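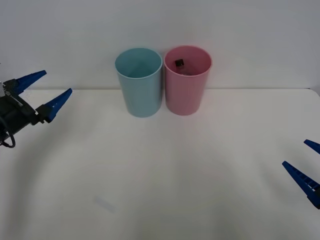

## Pekdale: the recast, the credits and the forum count

December 2024

Vostamier confirmed last week that the older sister in "Pekdale" has been recast. The statement was two sentences long and gave scheduling as the cause. Gestorico ran it under a headline with the word "feud" in it -- the article under the headline has no source for a feud, named or otherwise.

I keep a spreadsheet of the opening credits for this show, one row per episode, so I checked what it says. There are 119 rows. The departing actress was billed second from the pilot until May. After that she moved to the last slot, with an "and" before her name. Last billing with an "and" is usually negotiated by an agent and is a step up for a supporting player. For someone billed second it is harder to read. It can mean fewer guaranteed episodes in exchange for a better rate per episode.

Her screen time fits that reading. She was absent from three episodes after the change and had phone scenes only in two more. Phone scenes can be shot in one day on a standing set. A production that knows an actor is leaving will often bank several of them.

The Gunawardena agency, which represents her, has not commented. It also represents the actor who plays her husband, and he is staying. I would expect an agency to keep quiet in that position whatever had happened.

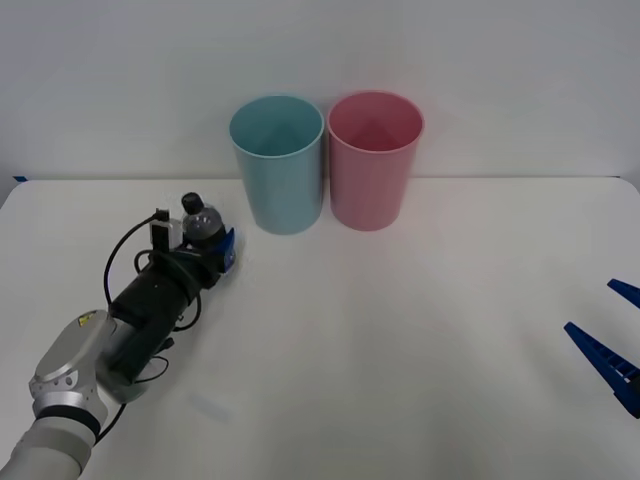
## What the fan petition does and does not show

The petition to bring her back passed 4000 signatures on Sunday. Gestorico reported this as a fan revolt. The page lets one email address sign more than once if the display name is changed. I exported the public list and removed exact duplicates of name and town, which left 1512. Some of those removed will be real people with common names, so the true count is higher than mine.

The replacement's first episode is already shot, according to Vostamier, and the credits will be the first thing I log. If she is billed second, the old contract slot was kept open. If she is in the last position, the "and" belonged to the role. I will add the row and update this post when it airs.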